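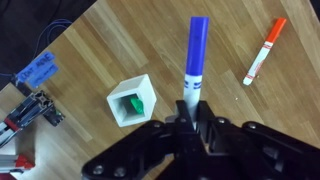

Plastdale is about to decide whether a private company should draw groundwater from under the old gravel pit, and most residents have been given very little to go on. Plenura wants a permit to pump for 24 years. The county held one public meeting on it, in March, and put a single map on an easel. The aquifer was shaded in one color and the well field in another. The private wells were left off. There are 141 of them within the area Plenura's own application calls the zone of influence, and mine is one.

I am not against the company. It employs people here and it has answered my letters. My complaint is with the terms of the permit, which were written as if the water level under this valley never moves.

The application relies on 3 test wells. All of them were measured in wet months. Anyone who lives on the east side knows what August does to a shallow well. In a dry year we run the dishwasher once a week and let the lawn go. A pumping limit based on spring readings tells us nothing useful about that time of year.

The consulting firm, Zaster, says that drawdown at the nearest homes will be minor. It may be right. But the report gives one figure for the whole zone, and the homes on Ó Briain Road sit much higher than the ones by the creek. A drop that means nothing at the bottom of the hill could leave a pump sucking air at the top.

The county should do a few things before it votes. It should require a full year of readings, including late summer. It should set a level at which pumping has to stop, and put that level in the permit itself, where it can be enforced. And Plenura should pay to deepen any household well that fails while it is pumping, without making the owner prove the cause. A new well here costs more than many families have in savings.

The permit as drafted has a review after 23 years, one year before it expires. I asked the county office whether that was a typing error and was told it was standard language. It should be changed to every second year, with the readings posted where residents can see them.

Written comments are still being accepted at the county office. Mine went in last week, with a copy of my well log attached.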